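Trulow Peel-and-Stick Marble Film: My Review After a Whole Summer of Living With It
by Despina Karras

I put off writing this review for as long as I decently could, partly because I wanted to be fair to the stuff and partly because the first week I had it I was so pleased with myself that I would have given it a hundred stars and a parade. Now it's August, the film has been on my tables since the start of the summer, and I think I can be a bit more level-headed.

For anybody new to this kind of thing, Trulow makes a vinyl film that looks like marble, and you stick it over a surface you're tired of looking at. I'd been tired of my kitchen table for years. It came from my aunt, it weighs as much as a pony, and the top had been refinished so many times by so many hopeful relatives that it had gone a sort of orange. I love that table and I wasn't going to paint it.

The roll is 14 feet long, and mine came in a sturdy tube with the ends taped down so firmly that I had to go find the good scissors. There's a grid printed on the backing paper, and I can't praise that grid enough! I am not a person who cuts straight lines, and with the grid I cut straight lines. You also get a little felt-edged squeegee in the tube, and it's a decent one (I've since used it on the car windows, don't tell anyone).

I had tried the Dundex film before, a couple of years back on a bathroom shelf, and the difference is mostly in the glue. Dundex grabs the second it touches anything. If you lay it down crooked, well, crooked is what you have now. The Trulow gives you roughly 10 minutes to lift it, say a few words under your breath, and lay it down again. I lifted one corner four times and it still went flat in the end.

Now for the grumbles, and I do have a few. The corners are tricky. The instructions show a neat little fold, like wrapping a present, and mine came out more like a present wrapped by a five-year-old. A hair dryer on low helped a great deal, and I wish the leaflet had mentioned it. The pattern also repeats sooner than I'd like. On a small table you'd never know, but on my long one I can find the same gray squiggle twice, and once I'd found it I couldn't stop finding it.

Cleaning has been easy. Coffee wipes up, tomato sauce wipes up, and beet juice left a faint pink shadow that took a dab of baking soda and some patience. I would not put a hot pan on it. The leaflet is very clear on that point and I've been a good girl and used my trivets.

What surprised me is how much better the marble looks next to something busy. I had expected it to want plain white walls, all hushed and elegant, and it's much happier beside a pattern. Flowers especially!

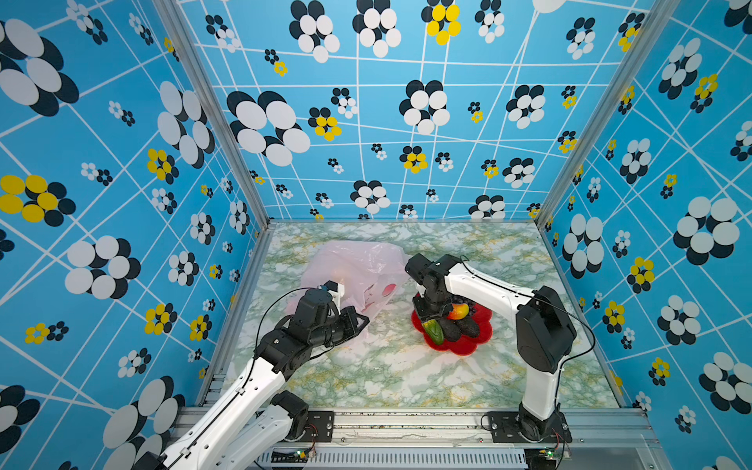

Marble-patterned top with flower-print walls, plus a red flower plate for the toy fruit.

If you're going to pair it with florals, get a sample of each and look at them together in the evening as well as at noon. The white in the marble reads a little cool under a lamp, and a creamy wallpaper can look yellow beside it. I looked at the Essien film for this reason too, as it has a warmer background, but it was thinner between my fingers and I could see the backing grid through the sample piece.

Would I buy it again? I already have, a second roll for the top of the washing machine. It isn't stone and it won't fool your sister-in-law if she taps it. For the price of a nice lunch, though, I sit down to breakfast at a table I enjoy looking at, and my aunt's orange varnish is safe and sound underneath.

Four stars out of five, with the missing one for those corners.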